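Matt brown table top goes pale and shiny under the light, and what to do about specks?

Posted in Kitchens and Worktops

Yeo_Kitchen11

Hi all, hoping someone has been through this before me. We've got a big table with a smooth matt top that we use for food prep — eggs, sausages, bowls, all the usual breakfast stuff — and I can't make up my mind whether the surface is going wrong or whether it's only the light in there. From one side it's a proper brown. Get up close over it and it's more of a greyish beige, with a pale patch where the light lands. There are a few tiny specks too, one dark and a couple of white ones. I've been wiping it with Lonano spray every evening since September and I'm starting to worry I've stripped something off it.

Here are two pictures:
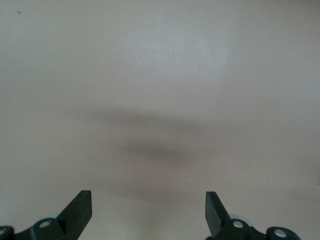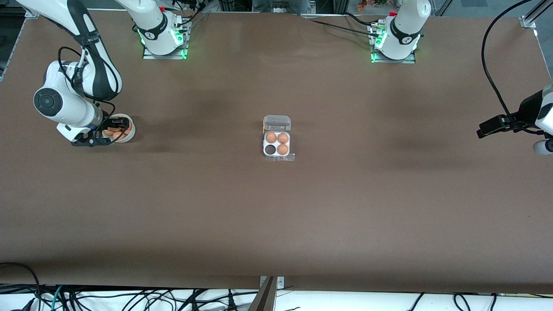

I rang Brondwood, who did the top, and they quoted me 591 to refinish it or 1,788 for a new one. I nearly fell off my chair! Before I spend anything like that, is there something I can try at home? And would you stop putting food bowls straight on it in the meantime? I've got to ring them back by Friday.

Joonas Lahtinen

Don't pay anybody yet. Matt tops do this, mine looks like two different tables depending on where I stand (my wife thinks I'm mad for going on about it). Try this first. Turn the overhead light off and look at it in daylight, low down, from all four sides. If the pale patch moves when you move, it's glare and the top is fine. If it stays put, run your hand over it. Sticky means spray build-up, and warm water with a drop of washing-up liquid will shift that — go over it twice, then dry it with an old tea towel. For the specks, use a fingernail or a bit of plastic card. Please don't use a scourer, I did that on ours and I can still find the place years later.

Bowls are fine on it. I'd wipe up after raw sausages with something hot and soapy anyway, and the same if an egg goes over.

Zavholm_Sue

we had the same and just oiled it, looks lovely now. no idea if yours is real wood though so maybe ask first

Yeo_Kitchen11

Thanks both! I'll try the daylight thing tomorrow morning, and I'll ask Brondwood what the top's made of before I go anywhere near it with oil.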